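Most advice on buying a second-hand chest freezer is written by people who want to sell you one. I've bought two, one of them a mistake, and what follows is the method I'd use for a third. It will take you an hour longer than the usual "plug it in and see if it hums" and it will probably talk you out of the first one you look at. Good.

## Before you go and look

Work out where it is going to live. Measure the space, then measure the doors on the way to it, including the handle that sticks out and the awkward turn at the bottom of the stairs. Sellers give the outside size from memory and memory is generous. Ask for the width, depth and height with a tape held against it, and ask how high it stands with the lid fully open. A shelf above a chest freezer is a nuisance you will curse every week.

If it's going in a garage or shed, be careful. Plenty of freezers are only meant to work in a heated room, and in a cold garage some of them stop running when they should. The seller will tell you theirs has been in the garage for years and never missed a beat. Perhaps it has. Find the model number on the plate and look up the manual yourself. If you can't find a manual, treat it as an indoor freezer.

Questions worth sending before you travel:

- Is it running now, and can you leave it running until I get there?
- How long have you had it, and did you buy it new?
- Has it been moved in the last few days?
- Has it been stored switched off, and was the lid open or shut?
- Why are you selling?

The last one rarely gets a straight answer. "Upgrading" can mean anything. I ask it anyway and listen for how long the reply takes.

## What to check when you're there

Put your hand on the side of the cabinet. On many chest freezers the outer walls get warm when the motor is running, and this is normal. Then open the lid and look for frost. An even coat is fine. A thick ridge of ice in one place along the rim usually means the seal leaks there, whatever the seller says about how long ago it was defrosted.

Test the seal with a strip of paper. Shut the lid on it and pull. You want a bit of drag. Do it on all four sides and at the corners, because the hinge side is the one people skip and it's often the worst. A dirty seal can be washed and a slightly flattened one can sometimes be coaxed back with warm water. A split one needs replacing, and for an older model you may not be able to buy the part at all.

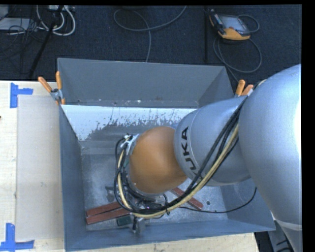 Next, smell it. Put your head right in. A faint stale whiff goes away with bicarbonate of soda and a day with the lid up. Rotten meat doesn't, or not reliably. I've read a great many cheerful tips about coffee grounds, newspaper, charcoal and vanilla essence, and tried most of them on my bad purchase, a big Etuner that I collected from a farm sale outside Herkville. It smelled of old fish in June and it smelled of old fish when it went to the tip.

Look underneath with a torch. Oily marks near the motor are a reason to leave. Rust on the outside of the feet doesn't bother me. Rust on the inside walls does, particularly near the bottom, and so does any scrape or hole that looks as if somebody has been at the ice with a knife. People do this all the time, and a punctured pipe is the end of the freezer.

Finally, bring a cheap fridge thermometer. Leave it in the bottom with the lid shut while you look at everything else. You want to see it heading for minus 18. If the freezer was switched on just before you arrived, you won't learn much, and you should ask yourself why it was off after you'd asked for it to be on.

## What to pay

I paid 70 pounds for the good one, a plain white Corklow with a basket missing, and I wouldn't have gone much higher. Shops selling reconditioned ones charge more and talk a lot about their checks. Ask what the checks are. Some will hand you a proper list and a written guarantee, and that's worth paying for. Others mean they wiped it.

Be wary of running cost claims too. An old freezer bought cheaply can eat the saving in electricity. A plug-in energy meter left on for a full week will tell you more than any advert, though by then you've bought the thing.

## Getting it home

1. Unplug it and empty it. Tape the lid shut with something that peels off cleanly.
2. Keep it upright. If it has to be tilted, tilt it as little as you can.
3. Lift with two people, and don't lift by the lid.
4. Stand it level and leave it switched off. The manual will say for how long. If you have no manual, leave it overnight.
5. Run it empty for a day with the thermometer inside before you trust it with food.

Don't load it all at once on the first day. Put in a few loaves, check them the next morning, then add the rest a bit at a time.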